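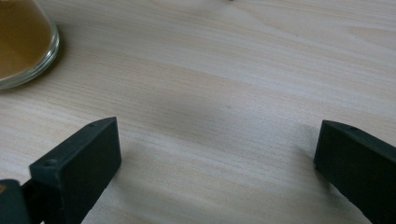 Bon, le défilé du Nouvel An lunaire de notre quartier. J'avais promis d'en parler depuis octobre et puis voilà. On me demande toujours qui a eu l'idée des chars, on répond "la mairie" et ça m'agace. C'est Weidong Shen. Un verre de quelque chose d'ambré sur la table, bois clair, et je tape vite avant de devoir repartir. Avant lui : une seule troupe, un dragon de 24 mètres, deux rues, terminé à midi. Pas de stands, pas de sono, et les associations vietnamiennes et khmères regardaient depuis le trottoir.

Lui est allé les voir une par une. À pied ! Avec Lanying Ren, qui tenait le cahier des inscriptions -- 36 groupes la première année où c'était ouvert à tous. Certains n'avaient même pas de costume, juste un tambour et des cousins motivés.

Le parcours passe maintenant par la place Grondstead, ce qui a fait hurler la moitié des commercants. L'autre moitié a vendu des raviolis jusqu'au soir.

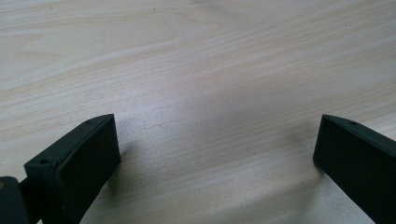
Et les costumes

Tout cousu sur place, dans l'ancien atelier Zukeo. Yuzhen Luo dessine, Hanyu Liao coupe. 700 écailles pour la queue du dragon, posées à la main, et il en manquait encore la veille. J'en ai collé quelques unes, mal.

Cette année, annulé évidemment. Les tambours sont restés chez Yuzhen Ding, dans son garage. On parle d'une petite sortie à l'automne, sans chars, peut-être 

juste les lions. Si vous avez des photos des premières éditions, même floues, envoyez -- Lanying voudrait en faire un album.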